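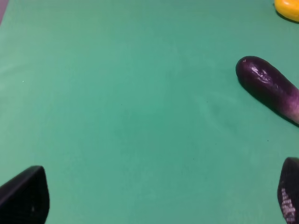
Ticket: Pick station stops short of target during visitor demo

Site: Wurthorpe open day, demo table 2
Opened: 9 Jan 2018
Status: Closed, follow-up in March

Reported: During the first visitor group the Brillow arm moved out over the green table, opened its gripper and stopped. No grasp attempt, no fault light. The Merodier console showed "target wait" until the operator pressed reset. Same result on the next run.

Checks made: Air pressure normal. Both fingers open and close from the pendant. Wrist camera feed live on the console. Ran the banana pick by itself, with the fingers wide open at the start pose and the fruit ahead and to the left.

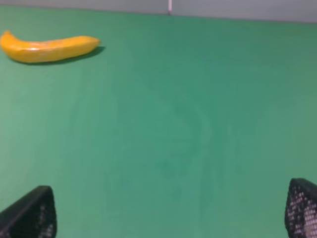

Does the wait state time out by itself?
It does after 300 seconds, which is too long with visitors standing at the rail. An operator can clear it sooner from the console.

Cause: The Oberholzer vision update put the minimum match score back to its default. Our demo recipe uses 52. Glossy toy food scores lower than the default under the hall lights, so the arm never got a target — it was waiting as designed.

Fix: Entered 52 again, saved the recipe and restarted the console. Went back to the banana for the retest before trying the other items.

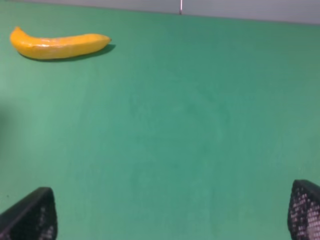
The retest was 28 picks in a row with no wait state. The afternoon group got the full demo and the ticket was closed after they left. Still open: shorten the timeout and lock the recipe — both go on the March service visit.

Related tickets
Merodier console slow to start after power cut
Brillow pendant screen dims during demo
Visitor rail too close to table 2
Oberholzer update: recipe names missing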